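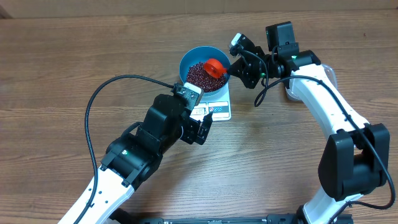 Small red beans in a blue bowl on a kitchen scale.

Lendero opens dry goods counter in Cilham this August

CILHAM. The food cooperative Lendero will open a new counter for dried beans, lentils and grains in the old post office on Garcia Street, Cilham, in August. Customers will bring their own jar or box, fill it, and pay by weight. The smallest purchase will be 40 grams, so a person who cooks for one can buy only what one meal needs.

The counter will carry 16 kinds of beans and lentils in the first season. Most of them come from growers in the Gakley valley, who until now have sold nearly all of their harvest to wholesalers outside the region.

"My parents grew beans, and I never saw our beans in a shop in our own town," said Graça Brandão, who manages buying for Lendero. "We sign with each grower before the sowing, and the price is fixed at this moment. For a small farm it makes the winter more calm."

Lendero was started by 75 households and today has 900 members. It is not necessary to be a member to buy at the counter. Members receive a lower price on full sacks, which must be ordered one week before.

The shop will also hold a cooking hour at 6 pm, once in every month. The first one will be led by Mesfin Workneh, a cook who moved to Cilham from the coast and has worked with pulses for most of his career. He will prepare a thick lentil stew and a cold bean salad with onion and vinegar. Places are free but must be reserved at the counter.

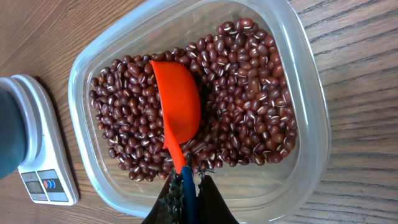
Do small red beans need to be soaked before cooking?
Soaking is not required for small beans such as adzuki, but some hours in cold water make the cooking time shorter. Larger beans should be left in water overnight, and red kidney beans must afterwards be boiled hard before they are safe to eat.

Tomás Quintela, who is responsible for the works in the building, confirmed that the entrance ramp and the new floor are finished. The shelves at the back wall will be mounted in the last days before the opening. The entrance from the car park stays closed for the present, and visitors are asked to use the street door.

Growers who wish to supply the counter next season can leave their details at the Lendero office in Cilham. Questions from the press are answered by Yevhen Fedoruk at the same office.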